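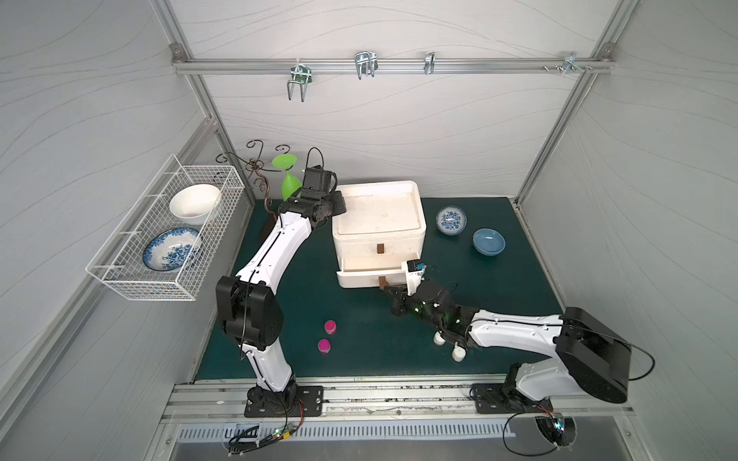 4.3 Comparing two gripper finger sets on the Duan cell

Run this test after the arms have been homed and both wrist cameras show a live picture. Allow 35 minutes for each finger set.

1. Fit the first finger set to both arms. Tighten the screws by hand, then with the Preleck driver at setting 2.

2. Place the two-tier box in the center of the mat with the drawer facing the front rail.

3. Load the drawer program. The right gripper should close on the drawer handle, with the left gripper kept clear of the box.

4. Run 20 pulls. Write down each slip on the test sheet.

CAUTION: Keep hands outside the enclosure while either arm is powered.

5. Load the lid program and move the grippers to the start position at low speed. Check the view from the wrist camera before you go on.

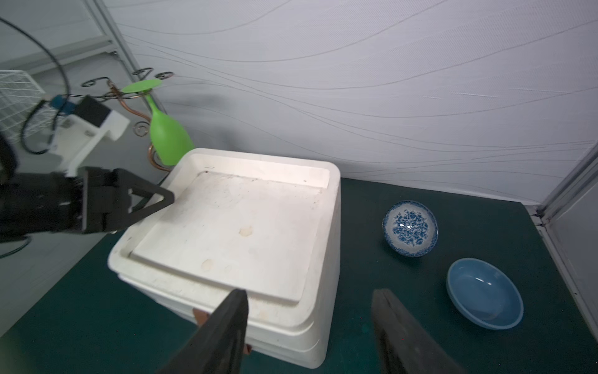
6. If glare on the lid hides its edge, lower the exposure one step at a time. Use the same exposure for both finger sets, or the results cannot be compared.

7. Run 13 lid approaches, then power down the arms. Change to the second finger set and repeat from step 2.

Note: Camera cables must hang free of the fingers through the full wrist turn. If a cable catches, stop the run and start the count again.

Send completed sheets to Saskia Rutherford at Brekora.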